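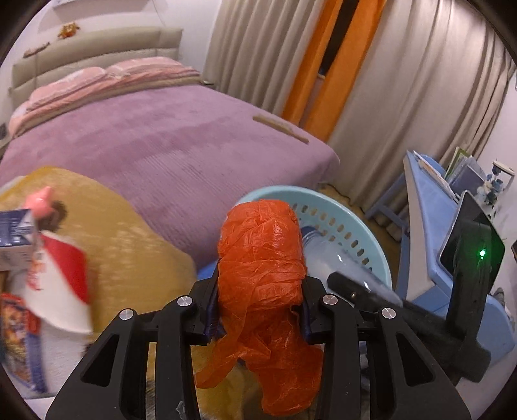 25 Nov 2022

Dye day in the workshop, and I'm typing this with yellow thumbs. I finally got round to the onion skins I've been hoarding since summer, and wow, they give a lot more color than I expected! Simmered 50 g of dry skins in the small pot for nearly two hours, strained them through the old pillowcase, then put in two skeins of the Esdale wool (alum mordant, done last night).

First skein came out a deep gold, almost rusty at the tips where it stuck up out of the bath. My fault, I forgot to turn it. The second one went in after and is softer, more like weak tea with honey, and I like it better. I dunked a scrap of Bonda cotton in the leftovers and got basically beige. Cotton needs the tannin step first, I know this, I skip it every time.

Iron dip on a short length of the gold - went olive in seconds, really lovely, but the yarn feels a bit harsh now. Use less iron next time and rinse sooner.

To do before December: wash-test both skeins, label the mordant jars (please, whoever refills them, write the date on), and order more alum from Rostami. Leftover bath is in the lidded bucket by the sink, don't tip it out yet.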